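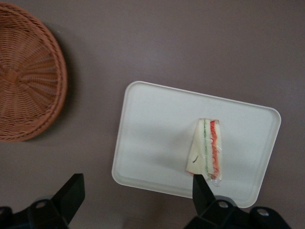 One sandwich, one tray, two black fingers.

My test for household robots is whether they can pack my lunch. A bottle of soda is easy – it's stiff and has a sensible shape. A wrapped sandwich squashes, slides and leans. I've been packing them for 20 years and still flatten about one a week. Muireann Daly says hers go in the bag whole, every Friday included, and she wants to know why I need a machine.

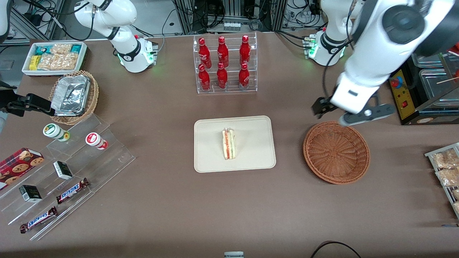 What I'd pay for one

600 dollars, if it also does the dishes.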